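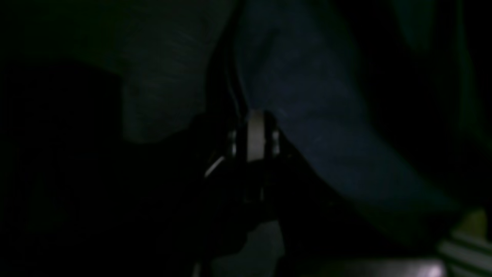

濃い色の上着をきれいにたたむコツ、まとめました!

6月に入る前に、うちでは毎年いちど上着を全部引っぱり出します。ジップアップのパーカー、薄手のジャケット、長袖のスポーツウエア。並べてみると紺、黒、チャコール、また紺……。濃い色の服は合わせやすくて大好きなのですが、たたむ段になると意外と手ごわいんですよね。縫い目は見えにくいし、糸くずはよく目立つし、つるっとした生地はたたんだそばから崩れていきます。何年もあれこれ試して、ようやく「これなら続けられる」というやり方に落ち着いたので、書いておきます。

まず、下に布を敷く

いちばん効果があったのがこれ! テーブルの上でじかにたたむと、すべりのいい上着は袖を折るたびに身頃までずるっと動きます。つやのない、少しざらっとした布を一枚広げておくだけで、ぴたっと落ち着いてくれます。私が使っているのは、カーテンを作ったときに余った厚手の生地。古いシーツでも大丈夫ですが、洗いすぎてつるつるになったものより、織り目の感じられるもののほうが向いています。

布の大きさは、上着を広げてもまわりに余裕があるくらい。小さい布だと袖がはみ出して、そこから引っぱられてしまいます。敷き布に折りじわが残っていても、そのままで構いません。私は最初のころ律儀にアイロンをかけていましたが、たたみ上がりは変わりませんでした(あの時間を返してほしい)。むしろ縦の折り筋がついていると、上着の中心を合わせる目印になって便利なくらいです。

敷き布の色は好みの分かれるところ。白っぽい布だと服の輪郭がよく見えます。ただ、濃い色の服に白いけばが移りやすいので、私は濃いグレー派です。紺の服を置くと見分けにくそうに思えますが、生地のつやが違えば案外わかります。
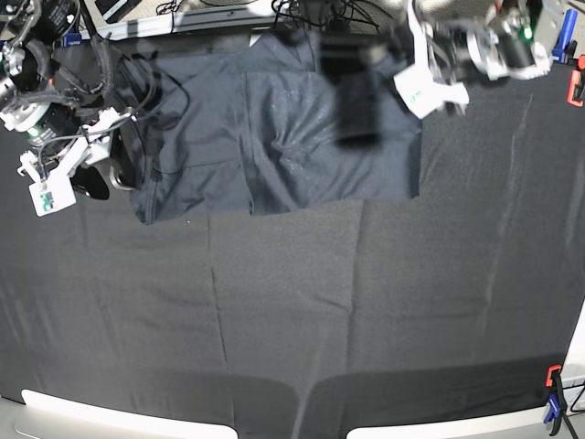 ファスナーは先に閉める

前あきの上着は、ファスナーを上まで閉めてからたたみます。開けたままだと前身頃が左右ばらばらに動いて、真ん中に布がたまってもこもこになるんです。閉めたら裾を両手で持ち、軽く下へ引いて、裾の線をまっすぐに。襟より先に裾をそろえるのがポイントで、ここが決まると残りが驚くほど楽になります!

真ん中のふくらみは、手のひらで中心から外へ向かってなでて追い出します。上からぎゅっと押しつぶすと、細かいしわがそのまま残ってしまうのでご注意を。とくに光沢のある生地は、一度ついた筋がなかなか取れません。なでる、待つ、またなでる。これくらいのんびりでちょうどいいです。

ポケットの中も忘れずに。去年の私のジャケットからは、Edauのカフェのレシートと、すっかり固くなった飴が出てきました。

糸くずは広げたときに取る

たたんでから取ろうとすると、内側に入った分が次に着る日に顔を出します。広げたこのタイミングで、全体をざっと。粘着ローラーもいいのですが、私はStitaniaの洋服ブラシに替えてから、買い足すものがひとつ減りました。ブラシは上から下へ、一方向に動かします。往復させると、せっかく集めた糸くずがまた散らばってしまうので。縫い目のきわに残ったものは、指にマスキングテープを巻いてぺたぺたと取ります。

見えにくいときは、部屋の明かりに加えて、横から小さなライトを当ててみてください。真上からの光では気づかなかった白い点々が、ふわっと浮かんできます。最初にやったときはあまりの多さに声が出ました。

袖は「背中に重ねる」だけ

上着を裏返して背中を上にし、袖を肩の線から内側へ折ります。左右の袖が背中の真ん中で少し重なっても平気です。昔は袖を細かく三つ折りにしていましたが、そこだけ厚くなって、積むと必ず傾きました。いまはまっすぐ下ろすだけ。裾からはみ出す分だけ、折り返します。

次に左右の脇を内側へ折り、裾から上へ二つ折り、さらにもう一度。厚手のものは最後の一回をやめて、大きめのまましまいます。角をつまんで引っぱるより、下に手を差し入れて、板を返すようにぱたんと倒すほうが形が崩れません。

ファスナーの金具が生地に当たるのが気になる人は、金具のところに薄い紙を一枚はさんでおくと安心です。私は靴を買ったときの薄紙を取っておいて使っています。

しまうのは4枚まで

収納ボックスはKodolmontの布製のものを愛用中。重ねるのはひと山4枚までと決めています。5枚目を載せたとたん、いちばん下の上着にくっきり折り目がつくんですよね。厚いものを下、薄くてすべるものを上に。すべる服どうしが続くときは、あいだに綿のTシャツを一枚はさむと山が崩れにくくなります。これ、たまたま置き場所に困ってはさんだのがきっかけなのですが、もうやめられません!

ボックスの正面には、色と種類を書いた札をつけています。「紺・ジップ・薄手」「黒・フードあり」という具合。暗い色ばかりの箱は、開けてのぞいても何がなんだかわからないので、この札には朝の支度でずいぶん助けられています。

敷き布のお手入れ

使い終わった敷き布は、外でよくはたいてから丸めて片づけます。けばがついたまま次に使うと、きれいにブラシをかけた服にまた戻ってきます。長さ60センチの紙筒に巻いておけば、場所もとらず、次もさっと広げられて快適です。

敷き布の端がほつれてきた方は、布用の接着剤を細く塗るだけでもかなり持ちます。うちのはもう三年目。そろそろ片側だけ縫い直そうかと、Oosthuizenの太めの糸を出してきたところです。

2024年5月31日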